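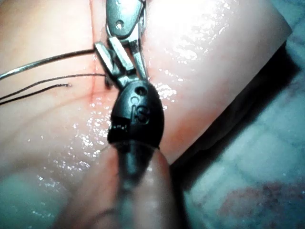

Jaws closed on the thread, close up.

Print this entry | E-mail this entry

Bench notebook, August. Evmont storage unit padlocks, second go.

8:40 a.m. Signed the box out of the exhibit room. Four padlocks, all Derese, all with the shackle cut, each in its own bag with its own label, and one label stuck over another label. Peeled nothing. Wrote down what I could read of the lower one and left the rest for whoever did it to explain in court, preferably while I am on vacation.

The question from the prosecutor's office is whether the bolt cutters from the trunk of the car cut the shackles. The question on the form is "please examine locks." I have answered the first one, and if anyone wants the second, the locks have been examined and they are locks.

9:15. Started with the cutters. Blades photographed before anything touched them. There is a decent nick in the lower blade near the heel and a row of smaller ones closer to the tip, plus a patch of orange rust that I would like to believe in but can't. Rust moves. The nick stays where it is, so that's what we compare.

Test cuts in lead rod first, then in shackle stock. Lead is kind to the blades and takes a lovely mark. Shackle steel is kind to nobody. I made 26 cuts in total, working along the blade from heel to tip, both faces kept, every piece tagged with a position and an arrow for direction. If you are reading this because you have to repeat it: mark the arrow BEFORE you cut. Ask me how many of mine are marked "arrow added later, see note." The note says sorry. 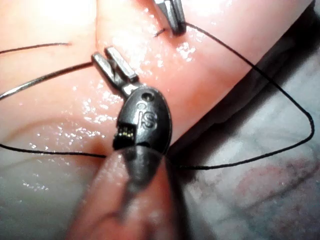
10:50. Comparison scope. Lock 1, left shackle face, against the heel cuts. The coarse ridge from the nick is there in the right place and the fine lines on the outer side run along with it for a good stretch. On the inner side they fall apart, probably where the steel gave way and snapped before the blades met. That's normal for hardened shackles: you get some cut, then a crumbly bit in the middle that tells you nothing and photographs beautifully.

Lock 2 much the same, but the mark is shallower. Lock 3 has been sitting in a bag with a wet receipt, or something that was once a receipt, and has corroded across most of the left face. Cleaned the right face only, with the soft brush and solvent. Got a partial. I would put it down as inconclusive and I don't care how disappointed the voice on the phone gets.

Lock 4 is the annoying one. Cut marks are sharp, clean and from something else. Wider blade angle, no nick, finer finish. Ran it against all the heel, middle and tip cuts, turned it around, ran it again, had lunch, ran it again. Still something else. Either they brought two pairs of cutters to a storage unit or somebody cut lock 4 on a different day for a different reason. The manager at the Telent Road site does cut off padlocks when the rent is late, and it would be a nice thing for someone to ask him about. Put that in the cover letter, politely.

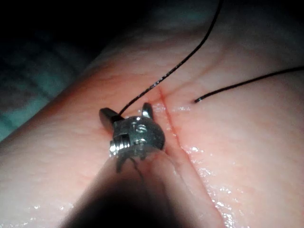

Across the bench the objection was that I had only looked at lock 4 at one lighting angle and was in love with my own exclusion. Low light from the other side might bring up the nick, and if the defense expert thinks to try it before we do, it will be a long morning on the stand. Fair. Annoying, but fair.

2:05 p.m. Did it at low light from the other side. Then from both ends. No nick. The exclusion stands and I am still in love with it. Second examiner to do locks 1 and 4 blind, without my worksheet in sight, so I have moved the worksheet to the drawer with the takeout menus, where no one has ever found anything.

Orneo crashed twice while exporting the comparison images. It saves the scale bar on the left image and forgets it on the right. Worked around it by exporting each side on its own and noting the magnification by hand. Allow up to four hours if you have a full set, and don't click "optimize," which makes the picture prettier and the case weaker.
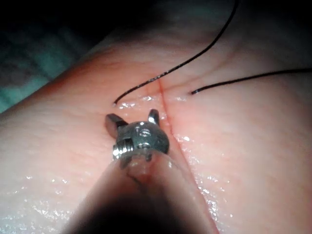
4:30. Case file now stands at 49 pages, most of them custody forms. Numbered by hand, initialed, one page upside down because the hole punch won.

Where it stands tonight:

Locks 1 and 2, agreement with the nick area, identification pending second examiner.
Lock 3, inconclusive, corrosion on the left face.
Lock 4, excluded.

Still to do: chase the officer about the double label. Ask for any cutters kept at the storage office. Order more lead rod, since the last of it is now in little tagged bags. Put the torque wrench back where it lives, whoever has it, and I have a fairly good idea who has it.

Box resealed and signed back in at 4:55. The exhibit room printer was out of labels. I waited for a new roll.

Back to top | Contact the bench | Copyright, Evmont Toolmark Workshop
This site uses cookies to remember your settings. Accept | Manage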